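Simulated kitchen: parallel jaw fingers and controllers, my notes so far

Catinca Pascu
Right, I promised in the Tromo thread that I'd write up the kitchen tests, so here goes, apologies for the length. Same arm throughout, same rendered kitchen, and two controllers having a go at it: the stock Tromo one and the Kleinschmidt impedance one that everybody on here keeps recommending to me. I've logged about 290 runs and my opinion has flipped more than once, so feel free to argue.

The bench job first. Small stuff near the front edge of the countertop is where I lose the most runs. The hand has to come down at a slant, and once it's there it hides the very thing it's meant to pick up, so any correction that depends on the outside camera is working off whatever sliver of the object is left poking out. Having the toaster right beside the wrist doesn't help either, because the stock controller loves to swing the elbow out when it runs short of room.
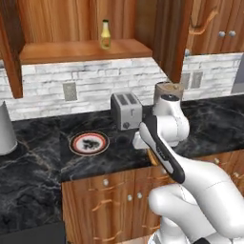 Fingers and wrist camera

I swapped the default fingers for the Herkell profile (longer pad, bit more friction) and moved most of the close-in correction over to the wrist camera. Huge difference on approach! The downside is that the wrist view gets rotated all over the place once the arm tips, and the flat shading gives you next to nothing to judge depth from. Strong colour helps a lot. A dark red rod on a grey slope I can segment without even trying, but put a grey part on that same slope and I may as well be guessing. I've been keeping the jaws wide open until quite late, and I reckon I'm wasting travel time on every run by doing it. Has anyone got a decent rule for when to start closing?

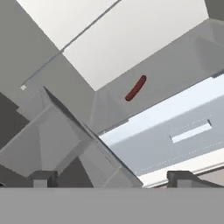
Sipho Mnguni
I wouldn't start closing off the image at all. Use the wrist camera to line up the jaw axis, then let the Kleinschmidt drive the last bit on force and close when you feel contact. Wide open till then is fine, the travel time is peanuts next to a knocked-over part. Also, are you comparing the controllers or the fingers? You changed both in the same write-up and I can't tell which one did the work.

Kianoush Jalali
Gotta disagree with Sipho on force. Contact in sim is only as good as the contact model, and tuning against it got me a controller that was lovely on screen and useless on the bench at work. I'd close on estimated distance and leave a margin. Fair point about changing both at once, though.

Catinca Pascu
Yeah, okay, guilty on the mixed-up changes. I went back through the logs and split them out. With the default fingers the two controllers are so close that I wouldn't pick a favourite. With the Herkell ones the Kleinschmidt pulls ahead on anything round, mostly because it gives a little when one pad touches before the other.

What bugs me more now is the bit between grabs. I want an empty-hand pose the arm can always get back to, well away from the counter corner, with the fingers pointing straight down and only floor underneath. I've been parking it out in front of the brick wall, fridge off to one side, and starting each run from there.

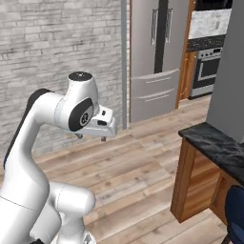

The Tromo takes a pretty direct line out of that pose and then brakes hard. The Kleinschmidt wanders in on a softer curve and settles sooner, which I didn't expect given how mushy it feels when you jog it by hand. I haven't touched the joint limits on either one. If I stiffen the Kleinschmidt up it gets twitchy around the wrist, so I've left it at the default and I'm just living with the mush.

Thandeka Radebe
Have you tried a second start pose? I used to park in one spot for everything and ended up with a policy that only knew one way into the workspace. Two of them, on opposite sides, sorted me out. Bit of a pain to set up in Flevetti but worth an evening.

Sizwe Nkosi
+1 to Thandeka. And Kianoush is right about contact, sorry Sipho. Even if the closing works, your friction number for those longer pads is probably a fantasy. What did you set it to?

Sipho Mnguni
I never said trust it blindly, mate! I said close on contact. You can randomise the friction and still do that. Estimated distance off a flat grey render is the bit I'd call a fantasy.

Catinca Pascu
Play nice, you lot. Sizwe, I used the value that came with the Herkell profile and didn't question it, which I now feel a bit silly about. I'll randomise it, keep the fingers fixed this time, and run closing on contact against closing on distance. Thandeka, any chance you could post your Flevetti config for the start poses? Mine keeps dropping the wrist angle when I save it.

Thandeka Radebe
Sure, it's on my work machine, will put it up in the morning. Check whether you're saving before the pose has settled, I lost an afternoon to that.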